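March 4, 2026

Quick one tonight because I have to be up at five and the slides still aren't done.

So the student market day happened. Fourteen tables signed up, a couple dropped out the night before, the usual. I said I'd write down what I learned while it's fresh, and last year I waited two weeks and remembered nothing but the parking.

Money first. Total sales came to $2,641. Last spring's was lower, I don't have the sheet in front of me, but lower. Best table was the Dondex kids, who sell phone stands and little desk trays. $258 in one afternoon. They had a price sign you could read from the door. Most of the others had prices on a phone screen, or in somebody's head. I've been saying this since the fall. Big sign. Big numbers.

Second thing - change. We gave each table a float of $42 and it was gone in the first hour for anyone selling under five dollars. Everybody shows up with twenties. Next time more ones, and fewer tables that only take cash.

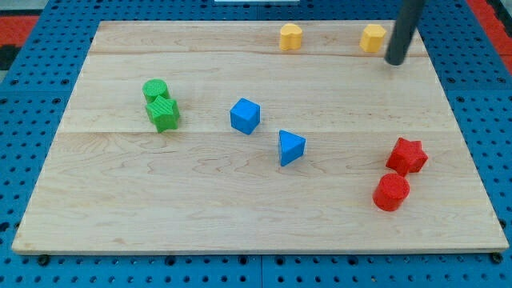 Third, the pitch part. I cut it down to 160 seconds each and I'm keeping it that way. Some of them hated it. One girl from Skinine (hand cream, nice labels, smells like oranges) told me she couldn't even get to her costs. But she did get to them, in the second round, because she dropped the whole story about the logo. Much better pitch. She knew what one jar cost her to make down to the penny, and I know grown adults with storefronts who can't tell you that.

Tshepo Pretorius came over from Andcombe to judge again and asked every single team the same question: who bought from you twice? Mostly silence. It's a good question and I'm stealing it for the spring class. I think we spend to much time on the idea and the first sale, and hardly any on the second one. My fault as much as anyone's, I wrote the lesson plans.

What I'd change:

- start setup an hour earlier
- one sign-in sheet, not three
- costs worksheet due BEFORE they pick a price
- food tables by the exit, the line blocked everything

Also need to call Steyn about the hall for next year. They wanted a deposit by the end of March and I definitly told them yes without checking whether we have it.

Two teams want to keep going over the summer, which I did not plan for at all. They need a bank account, somebody to sign things, maybe a permit for the farmers market. If you've done this with kids under 18 and know how the account part works, email me please. I called one branch and got three different answers.

OK, slides. More on the pitch scores when I've typed them up.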